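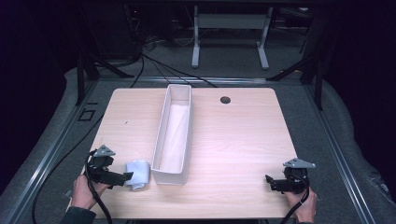 Tornbridge Housekeeping and Linen Team

Table and Bin Check, with comments
Folding room, Ostcombe building. March round.

Good morning all, and thank you for your patience while I got this typed up. I know the list looks longer than last time, but most of it takes a minute, and I have put my comments under each point so that whoever does the next round can see what I was thinking. Please add your own underneath and don't worry about spelling.

1. Table top: surface
Result: OK
Pale wood-grain top, and a very pleasant one to work at. Run a flat palm over the whole of it before any cloths come out, going with the grain and then across it. You will feel a rough spot long before you see it, and a rough spot will pull a thread in a light towel every time. I had no catches on my round. Wipe with the damp cloth first and the dry one straight after, and please don't leave the spray bottle standing on the table while you answer the door.

2. Table top: edges and corners
Result: OK
The corners are rounded, bless them, and my hip is grateful. Check the underside of the lip as well, with your fingertips, going slowly. I found a bit of old tape there and have taken it off.

3. Cable hole
Result: OK, comment
The little round black one towards the corner. The insert should sit flat and not spin when you press it. It is also a wonderful place for fluff to gather, so give it a twist with a cotton bud. Nothing should be posted through it, and I include paperclips in that.

4. Cables on the floor
Result: action
There are black cables running over the carpet beside the table and beyond the far end, and this is the point I would most like everybody to read twice. Walk the route you would take with your arms full, when you can't see your feet. If a cable crosses that route, stop and move it or ask for it to be moved before you carry anything. I have asked for a floor cover and the order number is 565, in case you are the one who picks up the phone when they ring back. Until it arrives, approach from the clear side, please – even if it is the long way round.

5. White bin: position
Result: OK
The long narrow white one. It wants to stand upright with its whole base on the table and its length running front to back, so that you can reach into it from the near end without leaning. Give it a gentle push at the top. A bit of give is fine, but if it rocks, look underneath for something trapped. It should never hang over the edge, however busy we are.

6. White bin: inside and rim
Result: OK
The walls are thin, so look along the rim for splits and run a folded cloth round it (a cloth, please, and not your finger). Tilt it towards the window to see down to the bottom. Any crack, even a hairline, and the bin comes out of use and gets a red tag. Spares are on the Komix shelving in room 137, second bay, behind the pillow covers.

7. Cloths
Result: OK
One at a time on the table, rolled, beside the bin and within easy reach. The light blue is fine for this work. Shake each one out first and look for pins, labels and loose threads. A soft roll is better than a tight one, as it goes into the bin without scraping the sides, and a slightly untidy end does no harm at all. I used to be very strict about ends and I have mellowed.

8. Fluff and specks
Result: OK, comment
Look at the table from low down, with your eye almost level with the top, and you will be surprised what turns up on pale wood. Little dark specks are usually just grit or lint. Lift them with a piece of damp tissue and don't rub, or you may drag a scratch right across the grain. If it will not lift, it is probably a mark in the surface and can be written down as such, so the next person doesn't spend their tea break scrubbing at it.
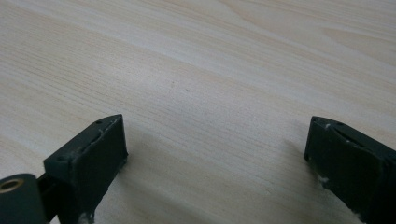 Aleksandra Sobczak adds that on a top this pale she would do point 8 twice, once before the cloths come out and again when they have gone, and she asks whether we could lower the blind a little for it, as the bright end of the table hides everything. She would also like the tissue kept in the drawer and not on the windowsill.

Both very sensible, and I have written them in for next time. The blind cord is stiff, so be kind to it.

9. Height and reach
Result: OK
Elbows loose, shoulders down. If you are bending to reach the far end, walk round. Nobody is timing us.

10. Paperwork
Result: action
The old sheet, form 134, is still in the tray and two of us have been filling it in by mistake (I was one of them). Please use the Szewczyk pad with the green cover. Finished sheets go in the folder by the door, newest at the front.

Still open: floor cover for the cables, old forms to be taken away, tissue to the drawer.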